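Stop grading the demos by how clean they look

October 6, 2023

Quick one, typed between sessions, so forgive the mess.

We just passed 3,000 recorded demos on the Kakulo set. Of those, 902 were done by hand, meaning somebody grabs the arm and walks it through the task. The rest by remote. And every week I get the same message from somebody upstairs: can we throw out the ugly ones.

No. Please no.

I get why people ask. You watch a remote session where the operator overshoots, backs off, hangs there over the table for a few seconds, goes in again. It looks bad. Then you watch a hand-guided one and it's smooth as butter and done in half the time. So the smooth one must be the better lesson, right?

I don't buy it. When you push the arm yourself you are using your own eyes, your own shoulders, your own feel for where the thing is. The robot gets the path and none of the rest. Remote is slower and it's annoying and your neck hurts after an hour, but the operator has to solve the problem with what the arm has. That's the lesson I want in the set.
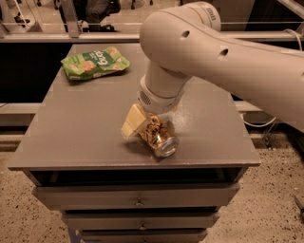

Buturine Teaching Group / Arm Demos

Take a jar on its side. A kid could pick it up. Try it from a remote seat, with a pale block leaning on the glass and the gripper already right on top of them. Which one do you go for? From which side? Every operator I've trained slows down at a spot like that, and slowing down is correct. Cut the pause out of the recording and you've taught the arm to barge in.

Same with the stuff you aren't reaching for. A snack bag lying off to the side matters, becuase the arm has to learn to leave it alone too. I had a reviewer at Flevuvent tell me to clear the table down to one object, "for signal." Fine for week one. After that you're teaching it about a table no one owns.

In August we went back through 1,328 remote demos that had been marked "poor." I read the notes on all of them. 489 had one thing wrong: hesitation. That's it. Task done, nothing dropped, operator took a while. We were about to bin those!

What I would throw out: demos where the operator gave up and didn't say so. Demos where someone reached in and nudged the object to help. Anything recorded in the last twenty minutes of a long shift, when people start copying their own last run without looking. Those are poor. A wobble isn't.

And the tools don't help. Nutsugah puts a smoothness score in big numbers right next to the record button, so of course new people chase it. I tape over it. Been asked twice to take the tape off, haven't.

Hand guiding still has a place, I'm not a zealot. Drawers, for one. Anything where you need to feel the pull. Do those by hand and lable them so, don't mix them in and hope.

But pay the remote people properly and let them be slow. Next batch starts after lunch and I still have to redo the review form. The word "clean" is coming off it.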